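Feven Shiferaw Would Like You to Stop Clapping on One

The first thing Feven Shiferaw tells me is that the coffee shop we're in has terrible acoustics and she would like to play it someday.

"Tile floor, tin ceiling, a milk steamer," she says. "You could hide every mistake you ever made in here."

She has made a few, and she's generous with the details. Shiferaw has been writing and performing songs since she was 19, first at open mics and then at places that paid her in soup. Her new record, Plandora, is out 7th March, and it's the first one she hasn't tried to talk people out of buying.

The title was a mistake too. She had written "Pandora" on a tape box, spelled it wrong, and her producer, Bezawit Hailu, started saying it out loud that way in front of other people. By the time the cover was designed it was too late to be embarrassed.

Hailu joins us for the second half of the conversation, carrying a muffin and an air of having been told the wrong start time. The two met when Hailu was running sound at Wotico, a club above a tire shop that closed a few years back. Shiferaw complained about her monitor mix. Hailu turned it off completely.

"And it was better," Shiferaw says. "I hate that story. Please put it in."

They made the album in Hailu's garage over one long winter and a wet spring, with a space heater that had to be unplugged before every take. There are 13 songs on the record. There were more, but Hailu doesn't like to discuss the others with food in front of her.

"Feven writes a lot of songs about driving," she says. "She doesn't have a car."

"I'm a passenger," says Shiferaw. "It's a perspective."

The best of the driving songs is "Hettiarachchi," named for the family whose grocery sat at the end of the bus line when Shiferaw was a kid. It has 4 chords and a chorus that is mostly the store's closing hours. At shows, people who have never been within a hundred miles of the place sing along to the hours, and lately they have started clapping too, which brings us to the subject she most wanted to cover.

"They clap on one," she says. "I love them. They paid to get in, they found parking. But I'm up there with a fingerpicking pattern that took me two years to learn, and it's like somebody's moving furniture."

Has she tried asking them to stop?

"I tried once. They thought it was a bit. They clapped for it."

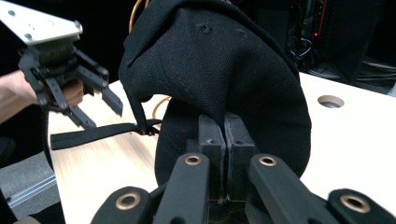
On playing for 2 people

Shiferaw is one of those performers who remembers the small crowds better than the big ones, possibly having had more of them to work with. Her favorite was last May, at a brewery where a youth soccer banquet in the next room had taken most of the chairs.

"It was a couple on a date, and it wasn't going well," she says. "I could hear them. They could hear me hear them. So I started picking songs to help."

Did it help?

"She bought a shirt. He left during the banjo one."

She did the full set anyway, encore included. I ask who called for the encore and she looks out the window for a bit.

On guitars, and the lack of them

For most of the past year she has toured with one guitar, a small-bodied thing she calls Indik. The name was already scratched inside the sound hole when she bought it, and she has never found out whether it's a person, a town or an unfinished word. It won't hold a tuning in humid weather. She has worked up a certain amount of material to cover the pauses — a story about her aunt, a longer story about her aunt — and says some people now come for the aunt.

Hailu has offered more than once to lend her a better instrument.

"She says it doesn't have the right character," Hailu says. "The character is that it's out of tune."

What comes next is a run of living rooms and libraries, plus a release show at a real theater with a curtain. Shiferaw is nervous about the curtain. She's used to walking on past the restrooms and plugging herself in while people finish their conversations, and she isn't sure what you do with your face when it goes up.

"Smile?" I suggest.

"At what?" she says.

Hailu finishes the muffin and asks if either of us has seen her keys.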